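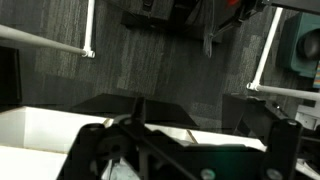

Night desk asked if the bins still count as a trip hazard when they're up against a wall. Yes. They count anywhere on the walking line, wall or no wall.

FLOOR AND STORAGE CHECK — Dullham office, 2nd floor
Done Tuesday, before opening

1. Carpet tiles flat, no lifted corners — OK. Gray ones by the copier getting thin, watch
2. White bins off the walkway — FAIL. Moved two, rest need a proper shelf
3. Cloths and rags put away, not left on floor — FAIL again. Hooks are there, use them
4. Flat panels and boards stored upright — PARTIAL. Anything lying flat on carpet is a slip risk, esp. dark on dark
5. Cables taped or covered — PARTIAL. Loose loop hanging off the cart
6. Exit route 36 in. clear — OK, just barley
7. Extinguisher tag current — OK, unit 866
8. Lights over storage end — one tube out. Ticket 26 open with Salla, no date yet
9. First aid box — short on small bandages, ordered 10

Comments: items 2 and 3 same as last month. Ivanov cart still parked by stairs, needs to go back. Did not get to the supply closet, locked, no key on the board. Recheck in March, sooner if teh shelf comes.

Last updated: Tuesday, 7:40 a.m.

Related
Ladder and step stool check
Kitchen and break room check
Carpet tile replacement request

Anano Facilities — contact the front desk, ext. 19 | Back to top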